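Zollmont Timesheet Export, data card

What's in here

Task and time records from Zollmont, the project tracker we use at Dovosden, cleaned up and saved as plain CSV. It covers 71 projects and over 163 task templates, and we're really happy with how well it all lines up now (the old export was a mess of merged cells!).

Files

tasks.csv: one row per task, with owner role, planned hours, hours logged and status
changes.csv: every edit to a due date, old value and new value side by side
projects.csv: project code, team size band, start month
lookup.csv: what the status codes mean

Getting started

Load projects.csv first and join the rest on project_code. Six status codes are in use. Code 70 means "waiting on client", and you'll want to keep it apart from plain "on hold" if you're looking at delays – it makes for much clearer charts.

Things to know

Hours are stored in decimals, so 1.5 is an hour and a half. Blank hours mean nothing was entered, while 0 means somebody typed a zero. Tasks moved over from Nygård, our earlier tracker, have no change history before September. Roles replace people everywhere, and client names are gone.

The Dekell import script reads these files as they are, and it's quick! Set the separator to a semicolon before you run it.

Updates

A fresh export goes up whenever a project closes. If you spot a task with a finish before its start, please open a ticket with the row number and we'll gladly fix it.

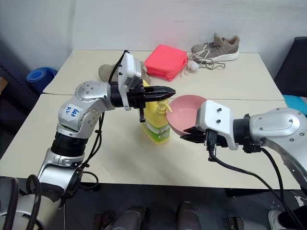

Can I add up logged hours across projects that share a team?

Add them by owner role after joining on project_code, and leave the blank rows out of any average.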